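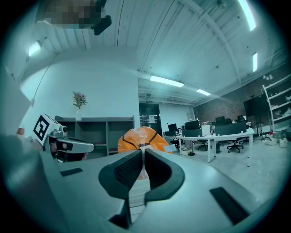 4 min read

How to write to your local member (and get a proper answer)

By Etornam Quaye
Updated 26/06/2020

I have been writing letters to politicians since I was old enough to be cross about a bus timetable, and for a good few years I was also the person on the other side, opening the mail in an electorate office in Luderport. So I've seen a lot of letters, good and bad, and I'd love for yours to be one of the good ones!

Start by working out whose job it is. Bins, footpaths, dog parks and most planning matters belong to your council. Schools, hospitals and main roads are usually state. Pensions, Medicare and visas are federal. If you write to the wrong office they'll generally pass it along, but it can sit in a tray for a fortnight before anyone does, and you'll be wondering why you haven't heard.

Next, put your full name and street address at the top, even in an email. The first thing I did with any letter was check that the writer lived in the electorate. Ours had a terrible habit of filling up with messages from three suburbs over, all perfectly polite, and all of them had to be sent on to somebody else.

Say what you want in your opening paragraph. I mean a real request, something a person could do this month. "Please ask the Minister when the Eshun Road crossing will be funded" is lovely. "Something must be done about traffic" is harder to act on, however much we might agree with you (and we usually did).

Then tell your own story, and keep the whole thing under 2 pages. When the Makent library was going to lose its evening hours in April, we received 1250 copies of the same form letter. They were counted and answered with a form letter of our own. The one that ended up being read out in Parliament came from a nursing student who had nowhere else quiet to study, and she'd written it by hand on lined paper.

A few smaller things while I'm at it:

Use the right title if you can find it, but don't lose sleep over it. "Dear Ms" or "Dear Mr" and the surname is fine.

Stick to one subject per letter. Two subjects go to two different staffers and one of them will be forgotten.

Attach copies of any earlier replies and keep the originals at home.

Be kind to whoever picks up the phone – they didn't write the policy, and they decide what goes on top of the pile.

If you've had no answer after four weeks, ring the office and ask for your letter by date and subject. Still nothing? Book a time at the member's next street stall or mobile office and bring a copy along. Ours used to set up outside the Cudosport shops, next to the bakery, and plenty of stuck letters were sorted out there over a sausage roll.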